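Grekis Two-Arm Laundry Bench
Sold by Skostcombe | Hire or purchase | Lead time: 3 weeks

The Grekis bench is a pair of small robot arms fixed to one aluminium rail, with a walled work area behind. It is meant for labs and training rooms working on handling soft goods such as underwear and small knitwear.
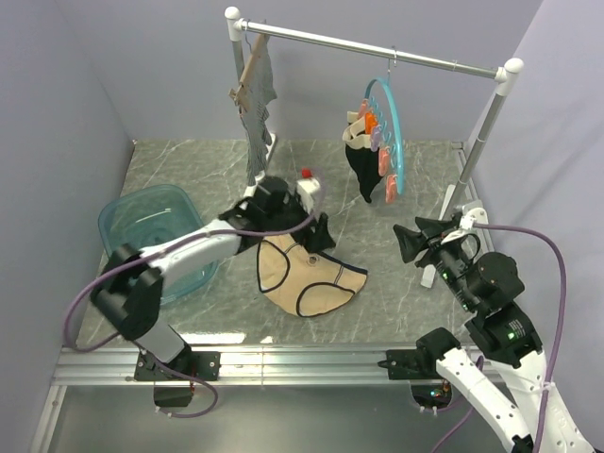
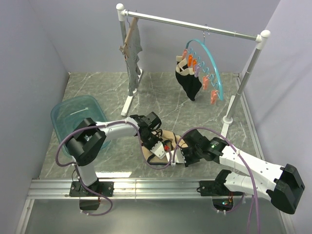

Both arms at work on a beige item with dark trim, with the drying rack standing behind.

What you get
Two arms with grippers and purple cable sets
Aluminium front rail with base plates
Floor panel in grey stone pattern, with back and side walls
Drying rack, clip hangers, pegs and plastic basin
Nudwood control software, single-site licence

Garments are not supplied. Most customers bring their own, and a mix of thin and stretchy fabrics gives the most useful practice.

Setting up
The bench needs a level table and two mains sockets. Fit the rail first, then the arms, then the walls. Allow an afternoon for the first build. The rack is loose and can be moved between runs, but the software must be told its new position before the arms are started.

Limits
Each arm lifts up to 327 g with the standard gripper. Heavy wet items such as towels are outside its range. Keep the cables clear of the elbow joints and check the ties every 80 hours of running.

Hire
The shortest hire is 14 days. Delivery from our Haslam store is on a Thursday, and the driver will carry the crates to a ground-floor room. Returns must be packed in the original crates.

For prices and spare grippers, ask for Kadri Hunt. Questions about the software go to Reet Kļaviņa.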